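Chapter 7
Shared Laundry Rooms

By the end of this chapter you should be able to describe the main parts of a front-loading machine, tell a washer drum from a dryer drum, and carry out the checks an attendant makes before and after each load.

Terms used in this chapter: gasket, drum, lifter, baffle, vent panel, load, cross-load.

Front-loading machines in a self-service laundry, with the drum as the part to study in each
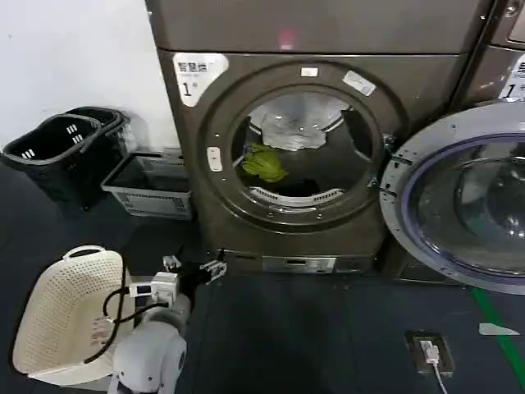
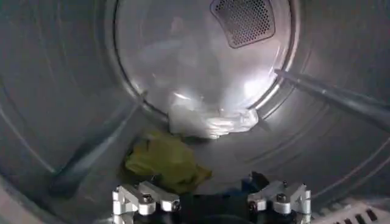
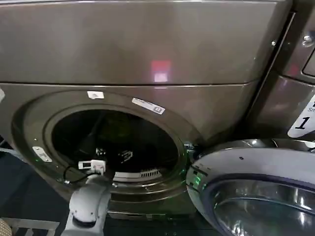 7.1 Why the drum comes first

Most complaints in a shared laundry room start inside the drum. A sock stays behind and goes home with the next customer. A tissue in a pocket turns to lint and sticks to dark clothes. A plastic bag that was used to carry the clothes in gets left with them.

Plastic is a good place to begin. The first photograph has a washer with its door wide open and two things in the drum, a translucent white plastic bag and a bright green cloth. The cloth can be washed. The bag has to come out before the door is closed. In a wash, a thin bag can trap water and keep the load from spreading out evenly. In a dryer it can soften and stick to the metal, and the machine must then be taken out of service until the drum is clean.

Halina Laskowska trained attendants for the Noltwood laundries, and her rule was to put a hand in every drum before anything else went in. Looking is not enough. Dark socks lie flat against the metal, and small items slide under the fold of the gasket.

7.2 Parts of the drum

The drum is the round metal container that turns the clothes. In a washer its walls are perforated so that water can pass in and out. Raised ridges run along the wall. On a washer they are usually called lifters, and in the first photograph they are white. They pick the clothes up as the drum turns and let them drop back into the water.

A dryer drum does a similar job with air. Its ridges are usually called baffles. In the second photograph two gray baffles run along the inner walls, and a dark mesh vent panel is set in the back wall. Air must move freely through a panel of this kind. If lint covers the mesh, drying takes longer and the customer pays for a second cycle.

The gasket is the thick ring around a washer's opening. It keeps water in when the door is shut. Wipe it with a damp cloth, working from the top down on each side, and finish at the bottom, where hair and grit collect.

7.3 Load size

A small load is not always easier on the machine. Two light cloths, like the white one and the olive-green one in the second photograph, leave most of a dryer drum empty. They may cling together and dry unevenly. Shake each piece open before starting, and add a few items of similar weight if you have them.

A full load should leave a hand's width of space at the top of the drum. Heavy items such as towels and jeans go in first, one at a time.

7.4 Keeping a room record

The Flusura Street laundry handled 3,546 loads in August, nearly 900 of them on weekends. Its manager, Rigoberto Ríos, had attendants write down the machine number, the time and anything found in the drum. Within two weeks the sheets showed that five machines accounted for most of the forgotten items. All five were in the back row, where the light was poor.

Review

Explain the difference between a lifter and a baffle.
Inspect a front-loading machine at home or in a shared room, and make a labeled sketch of its drum.
Draw up a one-page record sheet for a room with five washers and two dryers.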